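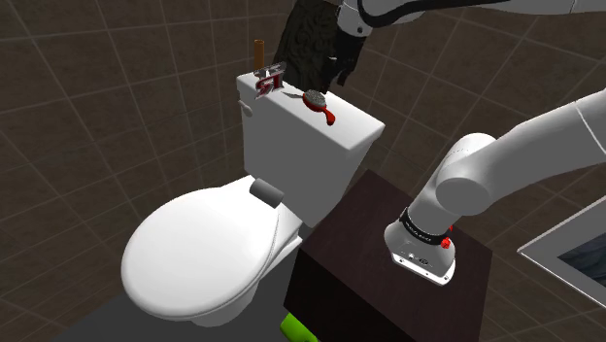

4.2 Interior color and reported cleanliness

Pool cars are rated for cleanliness far more often than they are rated for anything else a driver might notice. In the Skedisis fleet, the booking system (Cinora) asks for a rating when the key is handed back, and most drivers who write a comment write it about the cabin. We looked first at whether the color of the trim has an effect on these ratings, since the cars are cleaned to the same schedule whatever their trim. Contrast between neighboring surfaces is part of the question. In Figure 2 the white lid and tank stand out strongly from the dark brown wall tiles, and the thin lighter grout lines can be followed between the tiles. Light seat panels set into a dark cabin give a similar contrast, and drivers' comments tended to name the light part. A dark seat in a dark cabin was mentioned less often, and when it was mentioned the complaint was usually about crumbs or hair.

The ratings fit this pattern, though loosely. Cars with light or two-tone seats received lower scores than cars with dark seats at both depots, and the gap was wider at Judholm than at the smaller depot. Judholm is where the site managers collect their cars, and they often come back from construction sites with mud on their clothes. We do not have a record of who used which car for what kind of trip before Cinora was installed, so the older paper log was left out of the comparison.

A possible objection is that light trim is found mainly on the higher specification cars, which go to senior staff, who may simply expect more. We checked this by comparing ratings within job grade. The difference between light and dark trim became smaller but was still there in every grade with enough bookings to compare. Senior staff did give lower ratings overall. They also wrote longer comments, several of which had to do with the previous driver's seat position and radio settings and were coded as "other."

4.3 Time since last valet

The second factor was the time between the last full valet and the booking. Skedisis has its pool cars valeted under a contract with a local firm, Arsenault, whose crew visits each depot every second week. Between visits the depot staff empty the door pockets and wipe the wheel and the gear selector. The contract does not cover the trunk unless it is asked for on the job sheet. For the first 3 months of our data, the box for the trunk was missing from the printed job sheet, and the trunks were done only when the crew had time.

Ratings fell steadily in the days after a valet and then leveled off. We had expected a further drop toward the end of the cycle and did not find one. Lucimara Bastos, the fleet coordinator at Judholm, suggested in interview that drivers stop reporting once a car has passed a certain point:

"They know the crew is due. They'll say it to me at the desk, but they won't put it in the system, so I never get it in writing."

Her view is supported by the comments. Fewer were left in the last days of the cycle, even though the number of bookings stayed level. If it is right, the ratings in those days overstate how satisfied drivers were, and a fleet manager who reads only the average score would see less of a problem than there is.

Murray Arsenault, who runs the valeting firm, gave a different account. He thought that most of the dirt comes into a car in its first few trips after cleaning, mainly on the floor mats, and that later trips add little a driver would notice. A full valet takes his crew about 45 minutes per car, and he said that a short visit for mats and glass only, halfway through the cycle, would be cheaper than moving to a weekly valet. We were not able to test this within the study. The depot staff at Judholm did start shaking out the mats on their own in March, but they did so on the cars nearest the office and kept no list.

4.4 Smell

Smell was coded separately from visible dirt. It came up in a small share of comments but had the strongest link with a low rating of any item in the coding scheme. Food and smoke were the main complaints, in that order, followed by air freshener. Smoking is banned in all Skedisis cars, and a driver can be charged for the cleaning, although the charge has seldom been used because it is hard to show which booking the smell came from. Where 2 bookings followed each other on the same day, the complaint nearly always came from the second driver, as would be expected.

The air freshener comments need a little care. Some drivers took a strong scent to mean that something was being covered up, and rated the car down for it. Others praised the same scent in the same car. We have counted both as comments on smell and made no attempt to sort them into positive and negative, as the 2 coders could not agree on too many of them.

4.5 What the ratings leave out

Two limits should be kept in mind when reading the results above. The first is that the rating is given at the end of the trip, when the driver has added to the dirt in the car. A few comments make it plain that the driver was rating the state in which the car was picked up, while others apologize for the state in which it was left. Cinora uses the same question for both, and the wording was not changed during the study.

The second is that drivers with a regular need for a car learn which ones they like. At Judholm, the dark-trimmed wagons were booked well ahead, while the light-trimmed hatchbacks were more often taken on the day by staff who had no other choice. These drivers may have been less pleased with the car from the start – it was smaller and had often been parked farthest from the door – and part of what we report as an effect of trim color may belong to this. Section 5 returns to the point using only those bookings in which the system assigned the car.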